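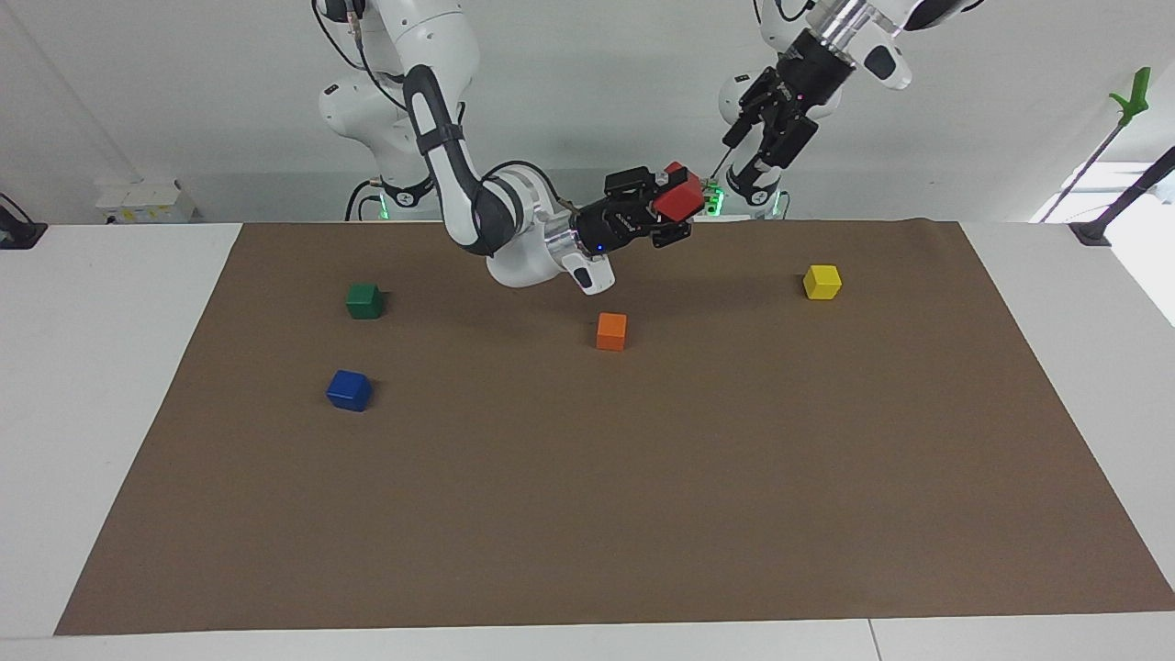

Many people ask me how to keep a table clean when they paint or glue small wooden blocks with children. My answer is always brown paper, the kind that is sold on a roll. One big sheet is enough for most tables, and it costs less than a plastic cover. The plain brown color also helps the eye. A red cube or a green cube is easy to find on it, and you can see the small shadow beside a cube when the lamp is strong. On my white table the glue drops were hard to see until they were dry, and then I needed a knife.

What you need

A roll of brown wrapping paper. I use Drirlow 706, but the Tenley paper is also good and a little thicker.
Scissors or a long ruler.
Low-tack tape. Leitner makes one which does not leave marks.
A dry cloth.

Step 1. Wipe the table and let it dry. If there is water under the paper, it will make waves.

Step 2. Roll out the paper and cut it. Leave a small border of table free on every side, so sleeves do not catch the edge.

Step 3. The paper wants to roll back. Turn it so the curl goes down, toward the table, and press with your hand from the middle to the outside. If it still lifts, put a heavy book on it overnight.

Step 4. Tape the corners first. After this, put 2 short pieces on each long side. Do not pull the paper very tight, it can tear when somebody leans on it.

Step 5. Put out the blocks with space between them. For painting I leave one hand of distance. Paint the top and the sides, wait, then turn the block and paint the bottom.

Changing the sheet

I change it when the paint begins to stick to the blocks. With acrylic paint this is after two or three afternoons. Fold the sheet to the inside, with the tape still on, and the dry crumbs stay in it.

If you buy the blocks unpainted, sand the edges before you lay the paper. I did it after with my Verkov set last December and the dust went into the red paint.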